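### 4.2 Reply rates and the length of the gap between letters

The second set of results concerns what happened after the first exchange. Of the 430 pairs matched through the Dirkero pen-pal list, 133 were still writing to each other when the study closed in December. We counted a pair as active if both members had mailed at least one letter in the last six weeks, going by the postmark and not by the date written at the top of the page. Writers often dated a letter when they began it and finished it much later.

The median gap between receiving a letter and mailing a reply was 14 days. Pairs who wrote by hand took longer than pairs who typed, but they were no more likely to stop. Rakena's earlier work on the Zwane exchange found the same thing for adult writers, and our interviews support her reading: people who write by hand expect to wait.

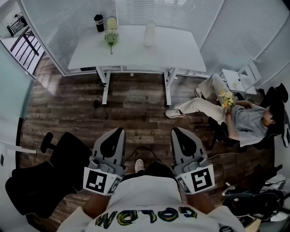

**Figure 6.** Person in a lettered white sweatshirt with a hand-held gripper in each hand, seen from above.

Stationery made less difference than we had expected. Participants in the Morkow group were given matching paper and envelopes, while those in the Vukamham group used whatever they had at home, including lined notebook pages and the backs of flyers. Reply rates in the two groups were close enough that we do not treat the difference as meaningful. Several people in the Morkow group said they ran out of the supplied paper and then put off writing until they could find something as nice.

Where a person wrote did seem to matter. Those who named one regular spot in their diary sheets, such as a kitchen table or a desk near a window, had shorter gaps than those who wrote wherever they happened to be.
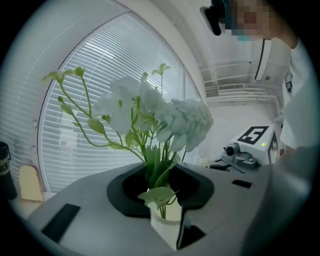

We did not ask about writing spots at the start of the study, so the diary sheets are the only source for this, and not everyone returned them. People who keep a diary sheet up to date may also be people who answer their mail promptly. A later study should ask the question at sign-up.

Length had a weak effect in one direction only. A very long first letter was followed by a slower reply, and some recipients told us they felt they had to match it. Short first letters, including postcards, were answered sooner, though the replies were short too. By the third exchange the two writers in most pairs had settled on a similar length. Section 4.3 looks at the pairs who did not.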